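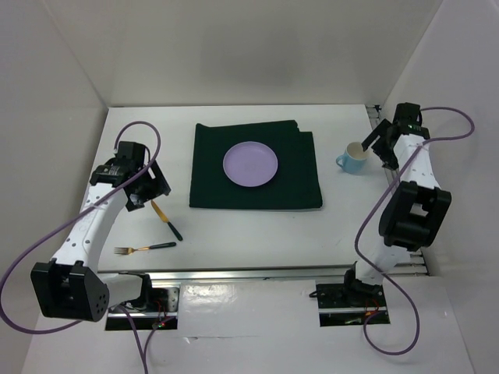

Berkside Place Settings – read me first

Hello, and thanks for downloading this. Berkside is a little collection about laying a table for one. It covers the napkin or mat, the plate, the cutlery, the mug, where each of them goes and what I call it when I write it down. I started it in February because I kept losing arguments about forks, and it has grown a good deal since then.

If you only want the short version: every entry is one setting, every setting has a written note to go with it, and the notes are plain text you can open in anything.

What's in the folder

settings/ – the entries themselves, one folder each, 500 in this release
notes/ – a text file for every entry, same name as its folder
words.txt – the list of names I use for things (please read it, it will save you a headache)
layouts.txt – the finished layouts, written out in words
changes.txt – what I've altered and when I remembered to write it down

There is also a folder called odds/. It holds bits that don't belong anywhere yet, mostly half-written notes about soup spoons. You can ignore it, I mostly do.

The things on the table

I've kept the crockery mixed on purpose. Matching sets are lovely in a cupboard but they make for dull notes, and most people I know eat off whatever is clean. So you'll find a lavender plate with a raised rim on a dark green cloth napkin, gold-coloured cutlery with black handles, and a light blue mug that's white inside. I'm very fond of that combination! Helju Mockus thinks the green is too gloomy under lavender and has told me so several times, in writing.

The napkin in that one is folded and sits in the middle under the plate, doing the job of a mat. I file it as "napkin, under" so that it doesn't get mixed up with "napkin, side" (folded next to the fork) or "napkin, on" (on top of the plate, restaurant fashion). The folds aren't dead straight, and I don't iron anything between entries. If you want crisp corners you'll want someone else's linen.

How an entry is put together

Settings come in three sorts, and the note always says which on its first line.

Scattered. The pieces are out but not in their places. Knife and fork might both be lying on the left at odd angles on the bare table, with the mug off to the right.

Part laid. At least one piece is where it should be and at least one isn't. This is the fiddliest sort to write up and the one where you're most likely to disagree with me.

Laid. Everything is home. Fork left of the plate, knife right with the blade turned in towards the plate, mug to the upper right.

I've stuck to that one finished layout for the main release. There are plenty of other ways to lay a table and I'm not claiming mine is the proper one, it's just how my gran did it. Left-handed layouts are written up in layouts.txt under Drutier, the name we gave the side list when Marit Boström was working on it. She came up with 14 of them and they're all perfectly usable, but they haven't got entries of their own yet.

What I call things

Words have been the biggest nuisance of the whole project, so here are the ones that people write to me about.

Mug: anything with a handle that you'd drink tea from. I gave up on separating mugs from cups after a long weekend of trying – the list says mug throughout.

Plate: flat in the middle, rim or no rim. If it would hold soup, it's a bowl.

Napkin: cloth, folded or not. Paper ones are "paper napkin" in full.

Colour: what I'd say out loud if I were asking you to pass it. Lavender, light blue, dark green. I don't give colour numbers and I don't name metals, so the cutlery is "gold-coloured" and that's as far as I'll go.

Left and right: always as you look at the setting on the page. Early notes muddled this with the diner's left and right, and I've been back through every one of them. If you find a stray, please shout.

Angles: I use "straight", "slanted" and "across". A knife lying diagonally is slanted. A fork lying nearly level from side to side is across, even if it's a touch off. I know some of you would like degrees. Sorry, no.

A sample note

Every note follows the same order, surface first and then the pieces from left to right, with anything lying on top of something else given straight after it. One of them reads:

sort: scattered
surface: white table, bare
knife: left, slanted, blade up and to the left
fork: left, below the knife, across, tines to the left
napkin: middle, under, dark green
plate: on the napkin, towards the top half, lavender, empty
mug: right, beyond the napkin, light blue, handle to the left

You'll notice the plate isn't called "centred". It's near the middle of the napkin but a bit high, and I'd rather say so. A plate only gets "centred" when there's a similar strip of cloth showing all the way round.

Checking

Marit read 100 of the notes against their entries without seeing my answers first, and we agreed on the sort for 95 of them. The others were all part laid versus scattered, and nearly all came down to whether a mug can be "home" with its handle pointing at the plate. We settled on yes. The handle direction goes in the note but doesn't change the sort.

Things I know are wrong or missing

No glasses. I'd like them, I just haven't got there.
No settings for two or more.
Dessert spoons turn up in the notes under two different names. I'm working through them.
Some notes say "serviette", from before I made up my mind. Treat it as napkin.
Patterned crockery is thin on the ground, so don't lean on this if patterns matter to you.

Using it

Help yourself for teaching, research or settling a family row. If you publish something, please mention Berkside and tell me, I do like to read them. Please don't sell the notes on as they are.

If you've come here from Portela, the older list with the tea trays, the file names don't match up and I'm afraid there's no conversion table. The words list is the same in both apart from "saucer", which I dropped.

Corrections are best sent with the entry's folder name and the line you think is wrong. The next round of fixes goes in on 2nd September, and anything that arrives later will wait for the one after.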